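README for the Perkdale open day folder

Hi! If you picked up this folder from the Wavbridge download page, you probably either came to our open day in March or heard about it from somebody who did. I put the folder together, I ran the demo station by the door, and I'm writing this the way I talked at the station, so please forgive the rambling.

What the open day was

Wavbridge opened the Perkdale lab for one afternoon so that people could see the plate-handling work without having to read a paper first. We had three stations. The first was a bench where you could try pipetting by hand (everybody's thumb got tired, which was the point). The second was the real arm, moving plates behind a guard. The third was mine: the simulated workcell on a big screen, with a controller you could hold. I thought I'd be the quiet corner. I was so wrong! There was a line until we packed up, and I lost my voice before the coffee ran out.

The simulator is called Oprea. We use it to practice picking up and putting down multiwell plates before we try the same moves on hardware. It's slow to load and the menus look like something from 1980, but I'm very fond of it.

What's in the folder

runs/ has the recorded sessions from the afternoon, one file per try. There are 3827 of them, which sounds like a lot until you learn that every press of the reset button starts a new file. Plenty of them are only a second or two long.
best/ has 100 runs I picked by hand. If you just want to see the thing work, start there and ignore the rest.
stills/ has pictures rendered from the simulator.
notes.txt is what I typed between visitors. It's messy and I've left it that way.

How a run goes

The visitor drives the arm with the controller, and the view on the screen comes from just behind the gripper, so you look out past the two fingers at the bench. The job is to line up with a plate in its holder, close, lift, and set it down in the other position. You lose the run if the plate tips or if you hit a holder hard enough to shift it. Kids were better at this than the adults – much better – and I have the files to prove it.

The thing people found hardest was depth. On a flat screen it's tricky to tell whether the fingers are over the near plate or still short of it, and the shadows on the board help more than you'd expect. I started telling people to watch the shadows and the tries got calmer right away. 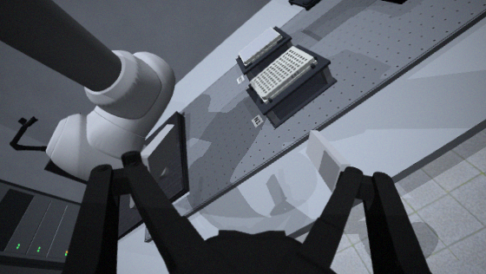 Pukcombe wrote in afterward to say that the perforated board was what finally made the distances click, and asked whether we could make the hole spacing a setting so a class could practice with a coarser board. I love this idea. It isn't in this version, but it's on my list, and I've left a line about it in notes.txt so I can't pretend I forgot.

Things to know before you use it

No names or voices were recorded, only the controller input and what the simulator did with it. The runs are in the order they happened, so you can watch the line of visitors get the hang of it (and then get tired, and then get silly). Scores are whatever Oprea gave at the time. I found a bug later where a plate set down slightly crooked still counted as a pass, and I haven't gone back to fix those. Please don't use the scores to compare anything serious.

If you want to play a run back, open it in Oprea and pick Replay from the second menu. The first menu has a Replay too and it does nothing. Sorry!

Questions and bug reports can go through the form on the download page. I read them all, usually after lunch.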